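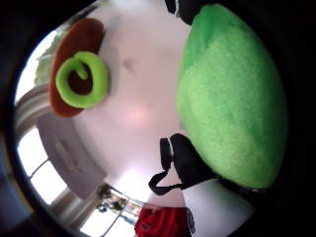

The Manole solo ran 390 counts. The notator at Filtholm had 304 on paper when the choreographer cut the lift and asked for a fall.

A fall takes two symbols. She wrote them, then erased them. 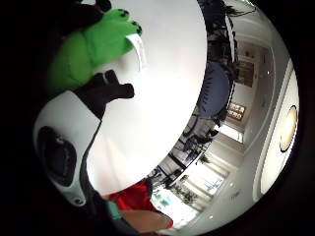

Her shorthand for props was older than the company. A chair was a square, a coat was a hook. For the Bronenitz children's piece she needed a new sign, for a green plush paw with four black claws - she drew a curve and four strokes. The dancer read it as a turn and turned.

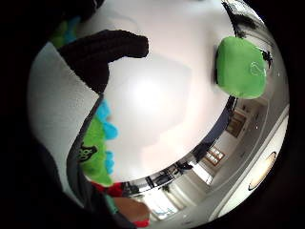
It was kept. In February the score went to the Butik archive, 20 pages, with the turn on page 15 and no fall.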